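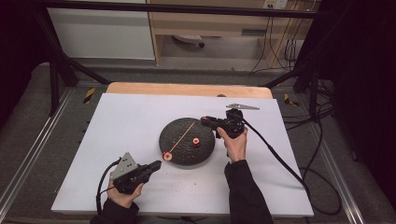

1/19
Derkbridge Archives receives a steady flow of enquiries about the care of family papers: letters, photographs, certificates, diaries, and the contents of the suitcase on top of the wardrobe. This thread brings together the advice our staff give most often at the enquiry desk. It is intended for households and needs no specialist equipment.

2/19
Before anything is moved, please make a note of how it was found. Letters tied together by the person who kept them may tell a later reader something that loose letters cannot. A bundle from one drawer should stay as one bundle, even where the dates appear to be muddled. Pencil notes on a separate sheet are quite sufficient.

3/19
A case in point is the Ashworth deposit, which came to us last year from a house in Tronville. It contains 1280 letters, almost all between two sisters, kept in shoeboxes by the month of arrival and not by the month of writing. Their descendant, Liam Ashworth, had very nearly re-sorted them. We are grateful that he telephoned first.

4/19
Where to keep papers. The loft and the garage are the two places we would ask you to avoid. Both become very hot in summer and cold in winter, and leaks there can go unseen for months. A cupboard on an inside wall of a lived-in room is a much better choice. A shelf is preferable to the floor – even a few inches will help if a pipe should burst.

5/19
Boxes. Archival boxes made from acid-free board are the best option and can be bought in small numbers. If the cost is a concern, a clean, sturdy cardboard box lined with acid-free tissue is a reasonable interim measure. Please do not fill any box so tightly that items have to be pulled out, and do not leave it so empty that they slump.

6/19
Fastenings. Rubber bands should be removed. They perish, stick to the paper and leave a brown mark that we cannot take out. Rusty paper clips may be eased off by sliding a small piece of thin card under each side of the clip. Staples and pins are best left alone if the paper around them is weak. Old sealing wax should never be lifted.

7/19
We are often asked about gloves. For paper, our own staff work with clean, dry hands, washed without hand cream. Cotton gloves make it harder to feel the edge of a page and can lead to tears. Photographs and negatives are the exception: for these we recommend close-fitting nitrile gloves, as fingerprints may become permanent.

8/19
Folded papers. A letter that opens without resistance may be stored flat. One that resists should be left folded until advice has been taken. Please do not iron documents, with or without a cloth. Our conservator, Mhairi Sutherland, has asked that this sentence be given a post of its own, and we have reached a compromise by repeating it. Please do not iron documents.

9/19
Sticky tape. No form of household tape is suitable for mending paper, including products sold as "invisible" or "magic". The glue yellows and sinks into the sheet, and its removal is slow and costly. Where a document has torn, place all the pieces together in a folded sheet of plain acid-free paper and write on the outside, before the pieces go in, what it contains.

10/19
Photographs. Prints should be stored upright or flat in paper or polyester sleeves. PVC sleeves, which often have a strong smell, are to be avoided. Names may be added on the back in soft pencil, near the edge, with the print face down on a clean hard surface. Modern glossy prints will not take pencil. For those, write on the sleeve.

11/19
Please record names in full. "Auntie with the dog" will mean a great deal to one generation and nothing to the next. If a name is uncertain, say so and give your reasons: "possibly Ellen, according to Dad". An honest doubt is useful to us. A confident guess can mislead researchers for decades.

12/19
"Magnetic" albums, with their sticky pages and clear film, were sold widely in the 1970s and 1980s. If photographs lift freely, they may be moved to a better album using paper corners. If they do not lift, photograph each page as it stands and leave the prints where they are. Dental floss is sometimes suggested online for this task. We would not advise it for prints you could not bear to lose.

13/19
Mould. If you find it, close the box, place it in a polythene bag and move it away from other papers. Do not brush it indoors. Mould can be harmful to health, especially for anyone with asthma. Telephone us before bringing such items to the building, as we need to receive them through a separate entrance.

14/19
Insects. Silverfish and booklice are a sign that a space is too damp. Treating the space matters more than treating the papers, and sprays should not be used near documents at all. A cheap humidity gauge is worthwhile. A reading that stays above 65 per cent for weeks on end deserves attention.

15/19
Scanning. For most letters, 300 dots per inch is enough for reading and printing at the original size. For small photographs, 600 is more suitable. Give files plain names with the year first, keep a copy in a second building, and check once a year that the files still open. Scans are a support to the originals and we would ask you not to discard anything on the strength of having scanned it.

16/19
Depositing with us. We collect records that relate to Derkbridge, Tronville and the villages of the Barros valley. Items may be given outright or placed on long-term loan, and the difference is explained in the deposit agreement. We cannot accept everything. Where a collection belongs more naturally elsewhere, we will try to put you in touch with the right office.

17/19
Please do not assume that your papers are too ordinary. Shop accounts, school reports, bus timetables with notes in the margin and recipe books are all consulted regularly. One of our most requested items is a set of roughly 200 household receipts from a terrace on Mill Road. Our holdings after 2000 are thin, and we would particularly welcome offers of parish newsletters, club minutes and shop leaflets from those years.

18/19
Family papers advice sessions resume in July in the ground floor meeting room. Each appointment lasts half an hour and may be booked at the enquiry desk or by telephone. Up to ten items may be brought. Darren Pickering will be on hand for questions about photographs, and Jordan Rowbotham for questions about deposit and copyright. We regret that we are unable to give valuations.

19/19
A printed version of this advice is available free of charge from the enquiry desk, and in large print on request. We are grateful to Vilhjálmur Ragnarsson for his comments on the sections dealing with damp. The reading room opens at 9.30 am. Readers are asked to bring proof of address for their first visit, and pencils only, please.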